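About Tandetti

Automation for institutional kitchens and tableware handling
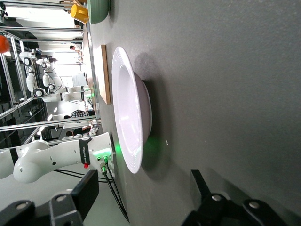 Tandetti develops handling cells for plates, bowls, cups and cutting boards. Our customers run hospital kitchens, staff canteens and central wash-up plants. The company was set up by Ciarán Ó Flaithearta, who had spent his earlier career in conveyor maintenance, and it now employs 57 people in one building, with the workshop, the test hall and the offices on the same floor.

What we supply

The standard cell uses two arms on either side of a flat worktop. One arm picks and places; the other steadies the item or clears the space next to it. Grippers are two-fingered and electrically driven. Suction is offered for flat trays only. Glazed tableware with a raised rim is gripped at the rim, with the closing force set for each type of item during commissioning. Mixed loads are accepted, provided that the items have been registered beforehand. Registration of a new plate or bowl takes one shift.

Our controller software is called Doltusico. It stores grip settings, cycle records and fault codes, and it runs on a local machine at the customer's site. An internet connection is not required for normal operation.

How work changes on site

A cell takes over repeated lifting, turning and stacking. It does not take over scraping, inspection of chipped items, loading of chemicals or cleaning of the cell itself. These tasks stay with kitchen staff and are written into the handover document before an order is confirmed.

At the Lehtinen central kitchen, wash-up was formerly staffed by four people at the unloading end of the machine. After installation, two remained at that position. The other two moved to stock control and to cell operation, which carries a higher pay grade under the site's own agreement. Rotation between positions was kept. Staff asked for the stop button to be moved to the left-hand side of the worktop, and this has since become our standard layout.

Not all effects were favourable. Noise at the unloading end fell, but operators reported more time spent standing still and more interruptions from minor faults in the first weeks. The fault list was shortened in a later release, and a stool is now included in the delivery.

Training

Operator training lasts four days. It covers start-up, safe stop, clearing a dropped item, changing gripper pads and reading the fault log. Maintenance training is a separate course led by Peadar Gallagher, our head of service. Both are held in our test hall on working equipment, and places are included in the purchase price for every person named on the shift plan.

Spare parts and service

Gripper pads, cables and connectors are held in stock. The pad set for standard cells is part 903. Older Sternitz cells, which we took over together with their service contracts, use a different pad and should be ordered by serial number. The service desk is open from 6 a.m., before most kitchens begin the breakfast wash.

Visits

The test hall can be visited by arrangement. Customers are asked to send sample tableware in advance, including worn pieces. Closed shoes are required. The hall is shut for stocktaking in December.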